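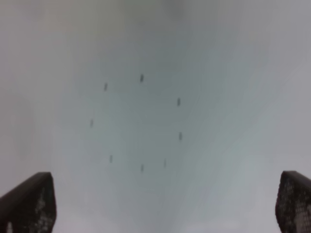 Wrist camera useless at close range: is it my focus, my exposure or my choice of gripper?

Posted January 26, 2025 in Grippers and End Effectors
141 views, 2 answers

flangeface

I have a small arm on a bench and two parallel grippers I'm supposed to pick between. One is a Relik with dark fingers and dotted grip pads. The other is a Dewulf, which has smooth rubber pads, a slightly longer reach and a manual translated by someone with a grudge. Both get the same little wrist camera on the same bracket, because the point of the exercise is to compare grippers and I own one bracket.

Everything is fine at arm's length. The camera finds the part, the arm heads toward it, morale is high. Then in the last stretch the image goes to oatmeal. With the Relik on, what I get up close is pale gray nothing with a ring of short dark marks floating in it, like a clock that has lost its hands and its numbers. Eight marks, if you care, and my detector does care, because it wants to fit a circle through them. The ring comes out stretched and skewed, the marks on the left sit farther out than the ones on the right, and a couple are so faint that the threshold drops them depending on its mood. The fingertips poke up in the two bottom corners and are the most recognizable things in view, which is nice for them.

What I have tried:

Exposure down by half. Darker oatmeal.

Sharpening in software. Crunchy oatmeal.

Backing off and approaching again more slowly. Same result, only later.

Swapping to the Dewulf. The fingers take up more of the picture and the background is no better, so I learned that the background doesn't care which gripper I bought.

I've logged 3,902 close-range stills between the two setups and the circle fit fails often enough that I've stopped making the chart. The controller is a Grukdale box with the stock vision add-on. The lens is screw-in, fixed focus, no autofocus. I would like to know whether this is a lens problem, a lighting problem or a sign that I should choose a gripper by color and go home. I'd also like to hear from anyone who has used both grippers and has an opinion about the pads.

Edited to add: yes, I cleaned the lens. Twice. Please find another first reply.

torque_of_the_town

Clean the lens with proper lens wipes and not your shirt.

Other than that I would get a better camera. We had cheap ones on the line for years and they were all junk. The Relik is the better gripper, the dotted pads hold oily parts and the smooth ones don't. If your marks are faint go over them with a marker.

slowaxis

You have at least two problems and they're standing on each other's shoulders, so take them separately.

Focus first. Screw-in lenses on these little wrist units are usually set for somewhere out in the room, where the demo video was shot. Up close you're outside the depth of field and no amount of sharpening will bring back detail that never landed on the sensor. Loosen the lock ring, park the arm at the height where you need the measurement (not the height where the picture looks good, everybody does this once, I did it for most of July), put a page of small print under it and turn the lens until the print is readable. Lock it. Then go back up to search height and see how much you lost. For finding a part you can get away with a lot of softness. For fitting a circle you can't.

If you can't live with the far view after that, stop asking one setting to do both jobs. Take your measurement from a bit higher, where things are still in focus, and do the last piece of the move blind. It feels like cheating. It's how our Flutudside cell has run since before I got there, and it misses less than I do when I park.

Then blur from motion. You wrote that you approached more slowly, but did you stop? A slow arm with a long exposure still smears, and these arms have a little shiver at the end of the move that you won't notice by eye. Put a dwell in before the trigger. And cutting exposure by half with the same light just gives you less of everything, as you found. Add light, then cut exposure. A small ring light or even a desk lamp off to one side will tell you in five minutes whether it's worth buying anything. On a pale surface go easy or you'll wash the faint marks out completely.

The stretched ring is a third thing, though it may disappear partly once the focus is right. If the camera isn't looking square at the surface, a circle shows up as an ellipse, and no threshold is going to talk it out of that. A cheap lens bends things some more, mostly away from the center. Do a proper calibration with a printed grid AFTER you have touched the focus ring, because turning it changes the numbers. Fit an ellipse in the meantime. I don't remember whether the Grukdale add-on has one in the menu; mine was two versions back and hid everything under Tools.

And mask out the fingertips. They're dark, they have a dotted pattern on them, and your detector is looking for small high-contrast marks. With the Relik pads you're more or less handing it decoys. Draw two polygons over the bottom corners with the fingers open, another pair with them closed, and switch between them on gripper state. The Dewulf pads are plainer and need less masking, though as you say the fingers eat more of the picture.

On the pads themselves I've used both. The dotted ones grip well and collect dust in the dimples, so brush them out. The smooth ones are kinder to painted parts. For your purposes I wouldn't judge either gripper until the camera is sorted out, or you'll end up returning the wrong box.

Please don't go over the marks with a marker unless you own whatever they're on.

flangeface

Lens was indeed set for the far wall. I now have a very sharp view of small print at grasp height and a soft view of everything else in my life. Put in the dwell as well, and the detector keeps more of the faint marks than it did, still not all of them every time. Masks are next, then the grid once my printer stops printing squares as rectangles.

Leaving this open in case someone knows where Grukdale put the ellipse tool. It isn't under Tools anymore.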